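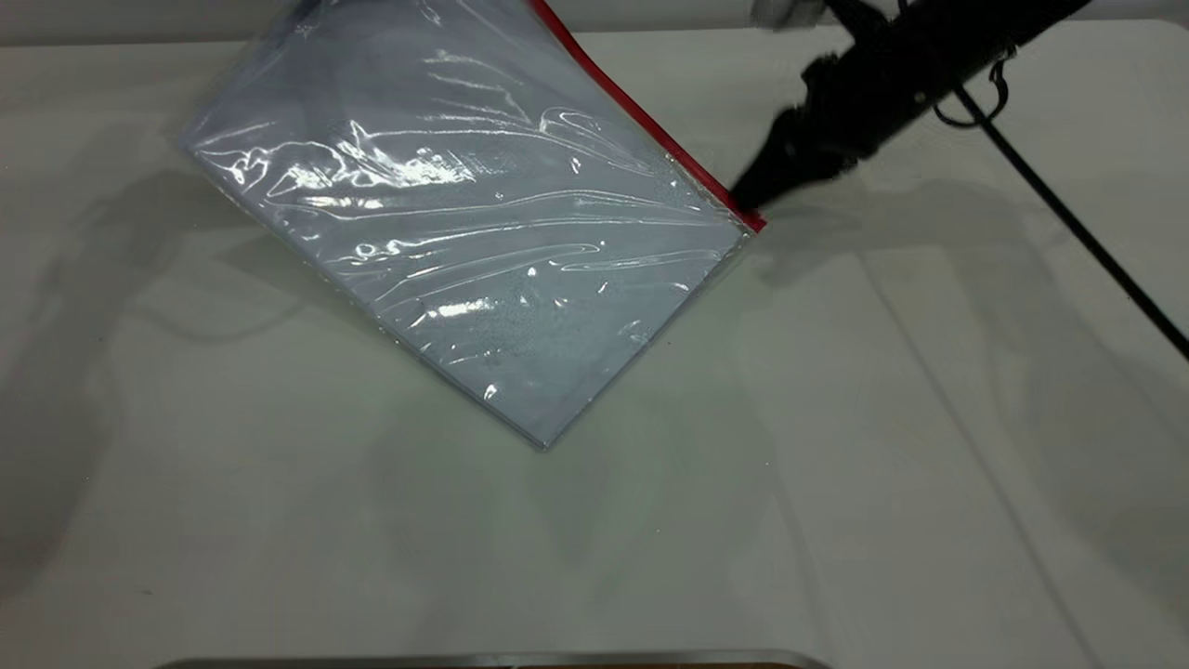 Conditionnement des documents plats en pochettes souples à glissière

Support de cours, module 2
Intervenant : Raphaël Vasseur
Version du 2023-10-21

1. Objet de la séance

La séance traite de la mise en pochette de feuilles non reliées : papier, carte mince, tirages, calques. Le fonds Istura sert de cas d'étude. Il comprend 3 000 feuillets de petit format, conservés jusqu'ici en chemises et en cours de transfert vers des pochettes transparentes à fermeture par glissière. Les documents reliés et les grands formats relèvent du module suivant.

2. Vocabulaire

Film : feuille plastique souple formant les deux faces de la pochette.
Soudure : ligne d'assemblage des deux faces. Elle ne s'ouvre pas en usage normal.
Glissière : fermeture profilée placée sur un bord. Elle peut être teintée, en rouge par exemple, ce qui permet de repérer le côté d'ouverture sans manipuler la pochette.
Marge : distance entre le bord de la pile et la soudure ou la glissière.
Taux de remplissage : surface de la pile rapportée à la surface utile de la pochette.

3. Choix du format

La pochette se choisit d'après la plus grande feuille de la pile. Une marge trop forte laisse les feuilles glisser les unes sur les autres et s'user aux angles. Une marge trop faible reporte l'effort sur les coins, qui marquent le film et finissent par le percer. On retient une pochette que la pile occupe presque entièrement, sans que les feuilles touchent la glissière.

Les références Pelik et Endach utilisées en atelier n'ont pas les mêmes cotes utiles à format nominal égal. Mesurer l'intérieur, glissière fermée, avant de lancer une série.

4. Mode opératoire

Égaliser la pile sur deux bords adjacents.
Ouvrir la glissière sur toute sa longueur.
Poser la pochette à plat et introduire la pile par le bord ouvert, un angle en avant, puis redresser.
Amener la pile au fond, contre la soudure opposée.
Chasser l'air du fond vers la glissière, à la main, sans appuyer sur les angles.
Fermer en partant d'une extrémité. Contrôler les deux bouts de la glissière au toucher.

Pour déplacer une pochette pleine, passer une main à plat dessous. La prise par un seul coin fait fléchir la pile et concentre la traction à l'extrémité de la glissière.

5. Contrôle visuel

Le contrôle se fait sur un plan clair et uni, pochette à plat. On examine d'abord le contour : les bords des feuilles doivent se lire comme des lignes droites à travers le film. Une ligne brisée ou dédoublée indique une feuille décalée ou un angle replié.

On examine ensuite la surface. Les films minces et brillants produisent des reflets sur chaque ondulation, et ces reflets masquent le contenu. Faire pivoter la pochette ou déplacer la source lumineuse avant de conclure. Une veine sombre ou une marbrure peut tenir au film, à un pli du contenu ou à une ombre portée. Si elle se déplace avec l'éclairage, elle ne se trouve pas sur la feuille. 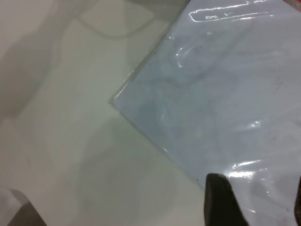 Fig. 1. Angle de pochette sur plan clair. Reflets sur le film, traînées grises d'origine indéterminée sur le fond bleu-gris.

Dans un cas de ce type, noter « aspect marbré, à revoir » et non « tache ». Le mot « tache » est réservé aux altérations constatées sur le document sorti de sa pochette. Même prudence pour les caractères lus à travers un reflet : ils ne sont reportés sur la fiche qu'après une seconde lecture sous un autre angle.

6. Défauts courants

Plis du film : sans gravité s'ils sont superficiels. Un pli vif qui croise l'angle d'une feuille impose le remplacement de la pochette.
Air résiduel : la pochette bombe et la pile se désaligne au rangement. Rouvrir et recommencer l'étape de chasse.
Glissière incomplète : défaut fréquent aux extrémités. Reprendre la fermeture depuis le bout opposé.

7. Rangement

Les pochettes se rangent à plat, glissières alternées d'un côté et de l'autre pour éviter la surépaisseur. Limite par boîte Duangkaew : 26 pochettes. L'étiquette se place sur la boîte. Aucun adhésif sur le film.

8. Travail à rendre en mars

Rédiger une fiche de contrôle pour une pochette du fonds Istura : format, marge sur chaque bord, état du film, état de la glissière, observations. Une page au maximum, croquis coté admis.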